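Four Bays and a Parts Counter

The highway through town bends twice before it straightens out for the run north, and the garage sits on the second bend, where transport drivers have to slow down anyway. That was the reasoning when the lot was bought, and it still brings in work. A driver who hears something grinding on the way into the bend can be parked in front of a bay door before the next set of lights.

Daltier Truck & Auto has four bays, a parts counter and a fenced yard out back where the long units wait. It repairs pickups, farm trucks, school buses and the occasional motorhome, but heavy trucks pay most of the bills. The nearest dealer service department is 418 kilometres away. For an owner-operator with a load of lumber and a dead alternator, that distance decides most things.

The company started as a tire shop. It had one bay, an oil furnace and a compressor that had to be coaxed along in cold weather. Brakes came next, then suspension work, then diesel. Each step followed the customers. Logging contractors who bought tires asked about wheel bearings, and the ones who had their bearings done asked about everything else. The second and third bays went up together. The fourth, deep enough to take a tractor and most of its trailer, came later and cost more than the rest of the building.

The doors open at seven in the morning, though there is usually somebody inside before that with the kettle on. Trucks that came in overnight are lined up along the fence with their keys in a drop box and a note on the dash. The notes vary. Some run to a full page with the mileage and the speed at which the noise begins. Others say "shakes."

Winter work is the hardest to plan. From November on, the shop sees gelled fuel, frozen air lines, cracked batteries and brake chambers full of ice. Air dryers that should have been serviced in September get serviced in January, in a hurry, with the truck still dripping slush into the floor drain. A trailer that has come down from the bush roads can carry enough packed snow underneath that it has to sit inside for hours before a mechanic can see what is wrong with it. The shop charges for that time at a lower rate than for repairs, a practice the regulars appreciate and the newcomers sometimes argue with.

Spring brings half-load season, when weight limits on the secondary roads drop and many contractors park their trucks. In other trades that would be a slow stretch. At Daltier it is the busiest part of the year. Fleets use the downtime for clutches, kingpins, frame repairs and annual safety inspections, and the yard fills up. One outfit, Sithole Haulage, books two bays for most of the month and sends its units through in pairs. The order is worked out in the winter and taped to the wall beside the washroom, where everyone is bound to read it.

Parts are a constant concern. The courier truck comes once a day, in the middle of the afternoon, and anything missed on that run means another night in the motel for a driver. The counter keeps more stock than a city shop of the same size would bother with: slack adjusters, hub seals, brake drums, belts, and a wall of hydraulic fittings in small metal drawers. Filters come from Filtel, the wholesaler that has supplied the shop since the second bay was built. Money tied up on shelves is money that can't go anywhere else, and the accountant raises it every year. The stock stays.

Getting people is harder than getting parts. A licensed truck and coach technician can earn good money at the mines, and several who trained here have gone to do that. The company has dealt with it by taking on apprentices young and paying for their tools on a payroll plan. A basic set of wrenches and sockets costs more than most 18-year-olds have in the bank, and it used to keep some of them from starting. Under the plan the tools belong to the apprentice from the first day. Anyone who leaves before the balance is paid settles the rest in instalments, and so far everyone has.

The apprentices start on trailers, where there is plenty to do and less to break. They learn to read a brake lining and set a wheel bearing by hand. Engines come later, and electronics after that, although the order has been shifting. 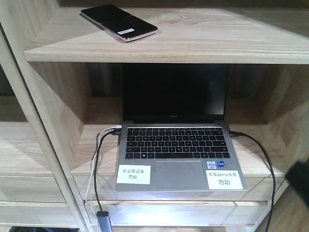
A newer truck can carry dozens of control modules, and a good share of the faults that come through the door are in the wiring or the software. A sensor on the exhaust treatment system can put a sound engine into reduced power on a hill with a full load behind it. Finding the fault takes a diagnostic subscription for each make of engine, paid yearly whether three trucks of that make come in or 60. The shop pays for the ones it sees most and turns away the rest, or does the mechanical side and sends the driver on.

Work orders stayed on carbon paper much longer than they did at other shops. The switch came when the old form went out of print. Daltier settled on a program called Vestuletti, which lets a mechanic put photos of a worn part straight onto the order so the owner can approve the work from wherever he happens to be. Approvals that used to take an afternoon of phone calls now come back in minutes, when there is cell service at the other end. North of town there often isn't, and the phone at the counter still rings most of the day.

There has been talk of a fifth bay. The lot has room on the east side, but the septic bed would have to be moved, and the quote for that came in higher than the quote for the walls. For now the plan is to pave the yard, which turns to mud each April and swallows jack stands. The paving crew is booked for after half-load season, once the last of the fleet units have gone back to work.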